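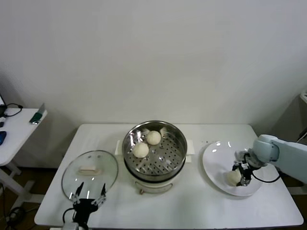
Simley Community Kitchen
Small appliance and work area checklist, with comments
Walked through 16 July 2024

Thank you again to everyone who let me poke around in the cupboards while lunch was being put together. I've written my comments under each line, and I'm afraid some of them go on a bit.

1. Cords and plugs — OK, one exception
The toaster cord has a stiff spot near the plug where it has been wrapped too tightly. Please label it and leave it on the repair shelf until a new cord comes from Vidmar. Everything else bent nicely and showed no cracks.

2. Outlets near the sink — OK
Both tripped and reset with the test button. The cover plate on the left one is a little loose, and a quarter turn with a screwdriver will see to it.

3. Anything that makes steam — OK, with a reminder
Lids should be opened away from the face, and please keep these appliances out from under the wall cabinets. The Prelau cabinets are lovely, but the veneer on the lower edge has started to lift over the old kettle spot. Water goes in before the switch goes on, every time, even when there is a line at the door.

4. Fire extinguisher — OK
Gauge in the green, pin in place, tag signed. Somebody had hung an apron over it, so I moved the apron to the hooks by the pantry.

5. Fire blanket — NEEDS ATTENTION
The pouch is there but the pull tabs are tucked up behind it. They need to hang down where a hand can find them in a hurry.

6. Refrigerator temperature — OK
The log has been kept faithfully, and I was so pleased to see it. Two days in the spring are blank — not a worry, just fill in as you go.

7. Floors and mats — NEEDS ATTENTION
The mat by the back door curls at one corner and I caught my own toe on it. Prisau carries a heavier one with a beveled edge that would suit that doorway very well.

8. First aid box — OK
Well stocked. Burn gel expires in October, so put it on the next order.

Items still open: 1, 5 and 7. The cover plate can be done whenever someone has the screwdriver out.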